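Bench Surfaces and Mess: Covering a Small Woodwork Bench
Project report, final version
Group: Jarrah Costigan, Kedir Shiferaw, Coralie Stubbs
Supervisor: Vaughan Waaka
7 July 2019

1. What we set out to do

Pick a covering for a small hammering and nailing bench that can be wiped or swept fast, doesn't wreck the boards, and lets you find a dropped nail. That last one got bigger as we went on. The bench at Quinlan is shared, people get short slots, and a lot of every slot goes into cleaning up after whoever was there before.

We didn't test saws or power tools. Hammer, nails, sandpaper, small plane, light softwood boards. That's it.

2. Coverings

Three in the end. Bare bench top (control). Plain brown paper, taped at the corners. Printed table covering, the wipe-clean kind you put on a kitchen table, bought by the meter and cut with scissors.

We wanted rubber mat too but the one we ordered from Palleck came too short and there wasn't time to send it back. Listed under future work.

3. Method

Each session was 18 minutes. One person works, one person times, then swap. Same job every time - plane one edge, sand it, nail two boards together, pull the nails back out with the claw. Then clean up with a hand brush and a dustpan and stop the clock when the timer person says it's clean. Yes that is a judgement call. Kedir did most of the judging so at least it's the same judge.

Nails were from one box of 500. For the nail finding part, Coralie dropped nails from hand height while the other person looked away, then we timed how long it took to pick them all up.

Sanding was 80 grit for all sessions. We started with a finer one in May but the dust was so light it went everywhere and the brush just pushed it around, so those runs are thrown out.

4. Results

Bare bench: slowest to clean. Shavings come off fine but dust gets down in the grain and the brush doesn't lift it. Nails easy to see, hard to pick up when they roll into the gap at the back.

Brown paper: quickest if you fold the whole thing up and bin it. But it tore in most sessions, usually right under the hammering, and then the mess goes through the hole and you clean the bench anyway. Total cleaning time across all paper sessions was 338 seconds, and that doesn't include cutting and taping a new sheet. If you count that it loses.

Printed covering: best overall for brushing. Dust sits on top. Didn't tear, did dent. Problem is the pattern, see next section.

5. Pattern and finding things

We didn't plan on this being a section. Vaughan asked at the halfway talk why the nail times were worse on the printed covering and we had no answer.

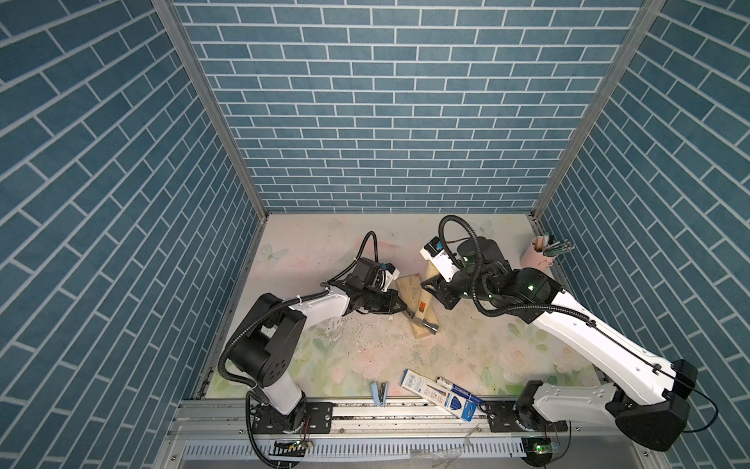 Pale coverings hide pale mess, that is our best explanation. Wood shavings are light, boards are light, and if the print is also light and busy your eye has nothing to work against. With pink and green roses and faint blue butterflies under the work, the bits and shavings near the middle are easy to take for part of the print, while the gray hammer head is easy to pick out. So big tools no problem, small stuff gets lost. Also makes the timer person say "clean" to early, which means some of our printed times are probably better than they should of been. We didn't find a way to correct for that.

A plain dark covering would likely fix it. Coralie thinks mid blue, Jarrah thinks dark green. Not tested.

Walls are worth a line as well. Three sides closed in keeps most of the shavings on the bench, but you can only brush toward the open side, so all the mess ends up in your lap unless someone holds the dustpan.

6. What went wrong

- The stopwatch app lost one afternoon of times. Redone, but with different boards.
- Only three of us, all right handed.
- Two sessions had the window open. Wind.

7. Future work

Rubber mat, correct length. Dark plain covering. A left handed person. Maybe a lip along the front edge with a slot for the dustpan - Jarrah has a sketch in the appendix, not to scale.

Thanks to Bevan Katene for the boards and the second brush.

Recent project reports
Clamp pads from scrap leather
Storing short offcuts: the Clistow rack
Flulach glue, open time in a cold room
Which pencil shows up on pine?
Quinlan workshop noise survey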